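Skoltside Community Help > Automation > Maintenance

Cable routing at the wrists of a two-arm cell
Posted by Ullalon_Lab, Tuesday

Our department operates a two-arm robot at a fixed table. Twice this month the right hand has stopped responding when the arm was raised, and it resumed once the arm was lowered. The connectors were reseated on both occasions. We request advice on whether the external cables should be rerouted before the hand is returned for service.
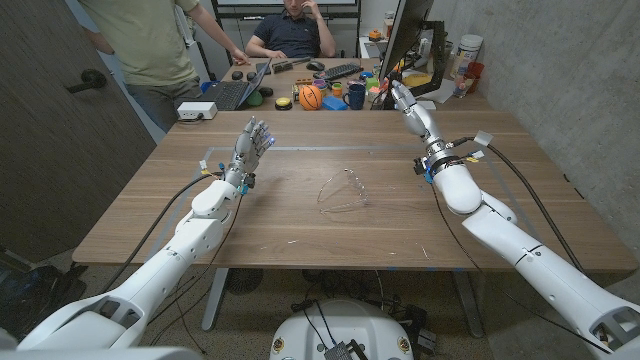 Both hands raised at the table, with the external cables at the wrists.

The tape outline on the table marks our working area. The fault has not occurred on the left side.

Jakomeo
2 replies accepted in this category

A fault that depends on arm position generally indicates strain on the cable. Please proceed as follows.

Power down the cell and support the arm before touching any connector. Release the cable at the wrist and leave 3 inches of slack before the first tie. Move the arm by hand through its full range, if the manufacturer permits this, and observe whether the cable pulls tight at any point. Label both ends before disconnecting anything. Run the cell for 30 minutes with the arm raised and record any loss of signal.

If the fault returns, exchange the left and right cables, provided that they are identical. Should the fault move to the left hand, replace the cable.

Rozīte

We had the same issue. It was the connector. Ours are now replaced every 18 months.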